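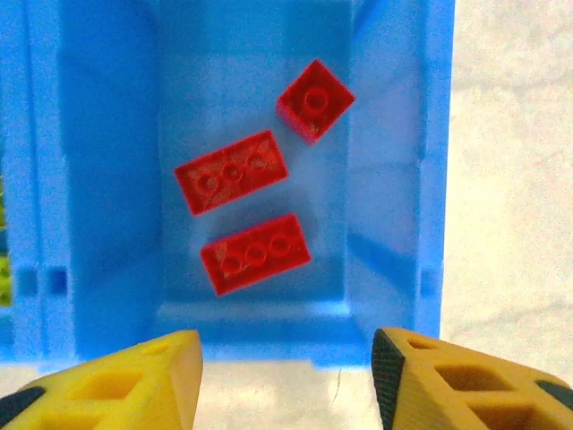 Brick sorting is back at the Losstead library

Our Sunday brick sort returns this October in the downstairs room, and if you came last spring you will remember how pleasantly an afternoon can disappear over a pile of little plastic pieces (and how hard it is to get the grown-ups to go home!). Families in Losstead and over in Grivville have been wonderfully generous again, and we now have 138 bags of donated building bricks waiting in the back hall, most of them with every color mixed together.

We sort by color first, one bin to a color, and leave shapes and sizes for later in the day. Red goes in blue bins this year, which I know will confuse the regulars, but the red bins all went to the Shehu Street after-school club and I hear they are very happy with them. Máté Nyitrai will be washing the dusty ones at the big sink and would love a second pair of hands, preferably attached to somebody who doesn't mind wet sleeves.

We start at 2 and finish when the cocoa runs out. Children under 8 should bring an adult along. If you still have bricks at home, drop them at the front desk and ask for Stavros Hoxha.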